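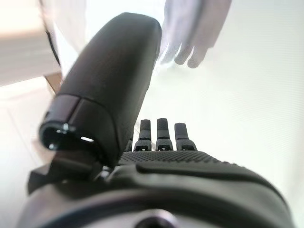

How I Fold Thin White Cloths on the Bed (and Get the Bed Looking Nice Again After)

Posted by Nawal Lamrani, January 12, 2019

I don't own an ironing board. I had one in the old apartment in Pluvcombe and it lived behind a door and fell on me, so when I moved I left it with the new tenants and started doing all my folding on the bed. Napkins, pillow covers, those thin white cloths I put over bread dough and under plants and basically everywhere. A bed is a great big table if you treat it right!

The trouble is that a bed is also soft, and soft surfaces eat your corners. You press down on one side and the other side slides off on its own little adventure. So this is my way of doing it, after a lot of crooked stacks.

What you need

A made bed. A bed runner, or a flat throw if you don't have one. Your cloths, fully dry (a damp cloth folded up will smell like a basement by the weekend). Your hands. I used to use a ruler too, but I lost it and the folds look the same.

Step 1. Make the bed first

I know, you want to skip this. Pull the duvet up toward the pillows and smooth it from the middle out to the sides with your forearm. It doesn't have to be hotel-tight. You only want the big lumps gone, the ones you can feel when you lean on them.

Step 2. Lay the runner and pull it snug

The runner goes across the lower part of the bed, and I work right on top of it. Mine is a matte one I got at Prelter years ago and it has just enough grip that a light cloth stays where I put it. A satin runner looks fancier but everything skates around on it, so flip it over if the back is duller. Tug both ends until it lies fairly flat. A few creases are fine.

Step 3. Shake out one cloth

One! I used to dump the whole basket on the bed and then dig through it like a raccoon. Take a single cloth by two neighboring corners and give it a couple of good snaps, then let it hang for a second so you can find the hems. If it's very thin, hold it up toward the window while you're at it and look for pulled threads or stains you missed. Anything stained goes straight back in the wash pile.
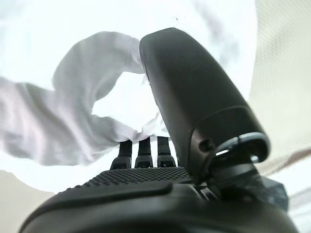 Underneath the white cloth, where the bright light helps.

Step 4. Float it down and flatten it

Hold the cloth a little above the runner and lower the far edge first, then bring the rest toward you. Don't drop it in a heap (I do this constantly when I'm on the phone and then have to start over). Once it's down, put one open hand in the middle with your fingers spread, and use the other hand to pull each corner out, going around in a circle. The hand in the middle stays put the whole time. Press lightly, or you'll sink a dent into the mattress and the cloth will pucker around it.

Then smooth from your middle hand outward. I go toward the corners first and do the straight sides last, which seems backward but gives me fewer ripples. 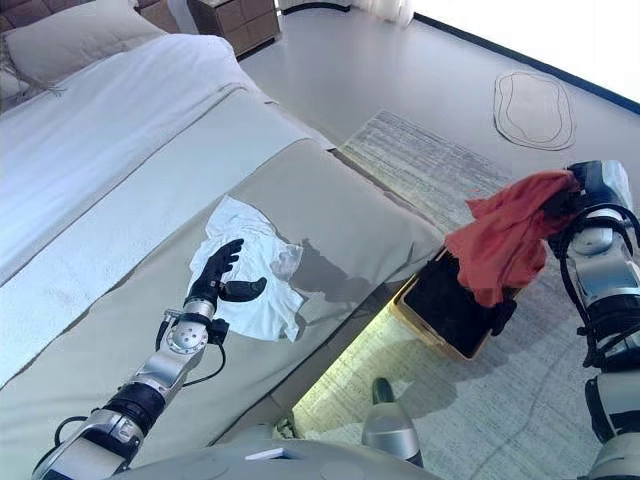
Color matters more than I expected when I picked out bedding. I had an all-white bed for ages, and folding white things on it was like doing a puzzle with no picture, especially in the evening. Now I keep the white cloth on the gray-beige runner and off the white duvet, and even when it's all bunched up I can tell where the edges are. Watch for any spot where the fabric goes thin and grayish, like that corner on the right side. I tuck those to the inside when I fold so they don't end up on the outside of the stack catching on things.

Step 5. Fold in half, then in half again

Bring the edge nearest you up to meet the far edge. Match the corners, pinch them, and then run the side of your hand along the fold. Turn the cloth a quarter turn and do it again. For a square cloth that's usually enough. For long ones I go in thirds the last time so they fit in the nightstand drawer.

If the corners don't line up, don't cheat by tugging. The cloth probably dried crooked. Open it, give it a gentle pull from corner to corner, and refold.

Step 6. Stack and put the bed back

Stack with the folded edge facing you, all the same way, so you can grab one without dragging out the others. Then straighten the runner, fluff the pillow, and check the floor on the far side of the bed. I found a cloth back there last April that I'd been blaming the dryer for.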